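Drakthorpe Facilities and Equipment Group
Minutes, May meeting

Present: Maysoun Hourani (chair), Janelle Dalisay, Hussam Awwad, Sylvain Pons, Nam-gil Woo (minutes)

1. Previous minutes
Accepted with one fix. The loading dock quote was from Jukden, and the minutes had it under Khasawneh.

2. Loading dock
Hussam still waiting on the revised price. Carried over.

3. Report back from the Drakel open day
Janelle, Sylvain and Nam-gil went. Doors opened at 9:30 and the first demonstration started at 10:50. There were 26 chairs and people standing behind them.

Sylvain said the talk was mostly slides. The speaker told the room that the rope-handling program had been through 700 practice runs in simulation. Sylvain asked how many had been done on a real arm with real rope and was told that this was "the next phase." He asked when the next phase starts and did not get a date.

Janelle was more positive. She thought the staff were open about what the system is for, and she liked being able to talk to the people who built it. She agreed that everything shown on the rope task was on a screen. The only hardware running in the hall was a carton stacker, and we already have a quote for one of those.

Maysoun asked what the rope work has to do with us. Janelle said tie-downs and bundling in the packing area, if it ever gets that far. Hussam said "if" was the right word. Our rope comes in stiff, frayed and sometimes greasy, and he would like to see a gripper deal with that before anyone talks about money.

Nam-gil passed around the handout.

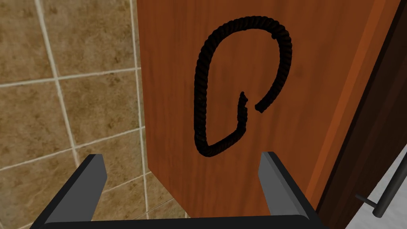
Sylvain's main complaint was about the success figure. The speaker gave it as 200 out of the last 290 attempts and seemed pleased with it. Nobody from Drakel would say what counted as a success, or whether the rope was put down in the same way at the start of each attempt. Janelle pointed out that they did promise to send their scoring rules. Sylvain said he would believe it when the email arrived.

Hussam asked who would look after a machine like this on the late shift. Not covered at the open day.

Maysoun said she did not want to close the door on it but saw no case for a trial on what was reported. Janelle asked for it to be noted that she would support a short trial if Drakel brought an arm here and used our rope. Sylvain had no objection as long as it cost us nothing.

Agreed: no trial for now.
Action: Janelle to ask Drakel for the scoring rules and for a demonstration on site.
Action: Hussam to set aside a few lengths of used rope.

4. Any other business
Parking passes run out at the end of the month. See Maysoun.

Meeting closed 3:40.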